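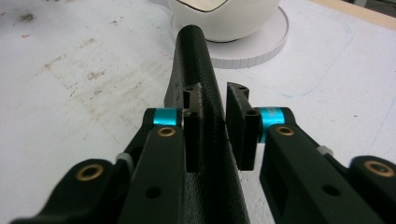

Verik says its new leather substitute will last as long as the real thing. Where is the proof?

11/12/2018

Accessories maker Verik has announced a leather substitute it calls Aidoo, and the claims are big ones. The company says the material is made mostly from plants, wears as well as cowhide and will break down harmlessly once its owner is finished with it. It plans to put Aidoo on wallets, belts, cases and bags starting in March.

Most of that may turn out to be true. At the moment there is very little to check it against.

The announcement runs to 19 pages, a good part of them taken up with the company's thoughts on the future of shopping. The section on testing fills less than one. It says samples were folded, rubbed and left under strong light at Verik's own workshop in Vutedell, and that they "performed at or above the level of premium leather." It does not say which leather, who supplied it or how thick it was. Those details matter. A thin split hide with a plastic finish and a full-grain strap are both sold as leather, and one of them can start peeling long before the other.

Then there is the word "mostly." Fake leather has usually been a layer of plastic on a cloth backing, with the grain pressed into the surface by a roller. Many of the newer plant-based versions follow the same plan, with ground-up fruit waste, cork or cactus mixed in or used in place of part of the backing. The plastic stays on top because something has to keep the water out. Verik was asked what share of Aidoo comes from plants by weight. A spokesperson replied that the recipe is a trade secret but that plants are "the heart of the product." Asked whether the top coat is polyurethane, the spokesperson said the company does not discuss suppliers, which was a different question.

That makes the promise about breaking down hard to take at face value. Plastic-coated cloth does not rot in a backyard heap, and few town compost programs will accept it. If Aidoo is something else, Verik could clear the matter up by naming the conditions it needs and how long the process takes. The announcement gives neither. A footnote says that results "may vary by local facility."

The price has been published. A small Aidoo wallet will sell for $160, and the largest travel bag for $535. Both are well above what Verik charges for similar items in its current line, which is described on its website as "fine-grain vegan leather" and comes with a 2-year guarantee. Aidoo products will carry the same guarantee. For a material that is supposed to hold up for a generation, that is a cautious offer.

Ilum, a smaller rival that sells cork wallets and laptop sleeves, was quick to respond. In a short statement it called on Verik to have the material tested by an outside lab and to publish the full results. Ilum has an obvious interest in seeing Verik stumble, and its own website says very little about the glue that holds its cork together. The request is still a fair one.

Buyers who would like to avoid animal products have good reasons for it, and tanning has a poor record when it comes to water and to the health of the people who work in the trade. None of this makes every substitute a better choice. A belt that cracks and has to be replaced every other year may do more harm than one that stays in use for 20, whatever each of them is made of. How long a thing lasts is the figure that counts most here, and it is the one that Verik has so far kept in-house.

The company says it is "exploring options" for outside testing and hopes to share more before the first products ship. It would not give a date for that, or say whether the results would be published if they were worse than expected.

Advance orders open this week on the Verik website. They are charged in full when placed – not when the goods are sent – and can be canceled free of charge until the end of the year. After that, the terms say, refunds are given as store credit only.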